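Notebook, Thursday, 2.10 pm
Balance pass on Rundesberg, build 877

Reran the Bradby duels overnight with the new shield scaling. 2,983 matches queued, 2,402 finished clean. The rest hit the turn limit with both sides sitting on full shields, so the stalemate from the last build is still with us.

Changes in this build:
- Bradby's passive now gives shield on assists as well as kills. Cap unchanged.
- Slam radius in bear form widened by one tile. Human form left alone.
- Sinaga's burn no longer refreshes on blocked hits.

Bradby wins too much once the cap is reached, and reaches it too early. Median gold at first cap was 189, well before the second tower falls. Sunee Khamphan thinks the assist bonus is the whole problem. I'm less sure. In the matches where Bradby took no assists before the first tower he still came out ahead of Sinaga, and the wider slam is the only other thing that changed on his side. Need a run with each change on its own.

Sinaga feels worse than the numbers suggest. Burn drops off against any defender who blocks on rhythm, and the bots block on rhythm. Human players won't, so don't buff her off bot data alone.

Turn limit: tried letting shields decay when neither side has dealt damage for three turns. Works in the small arena. On the Cunbridge map the lanes are long enough that decay kicks in while both heroes are still walking, and they arrive with nothing. Decay timer should start at first contact. Not done yet.

Also found that the tooltip for bear form still quotes the old radius. Logged, low priority.

To run next: assist bonus only, then slam only, same seeds, both maps. Sunee has the seed list.

Recent entries
Cunbridge lane lengths, second measurement
Sinaga burn stacking bug
Bot blocking behaviour
Gold per wave, revised table

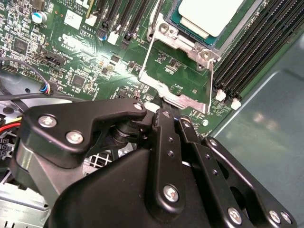
Addendum, 4.45 pm: assist-only run is queued on the small arena first. Slam-only goes on after it, and Cunbridge waits until the decay timer is fixed.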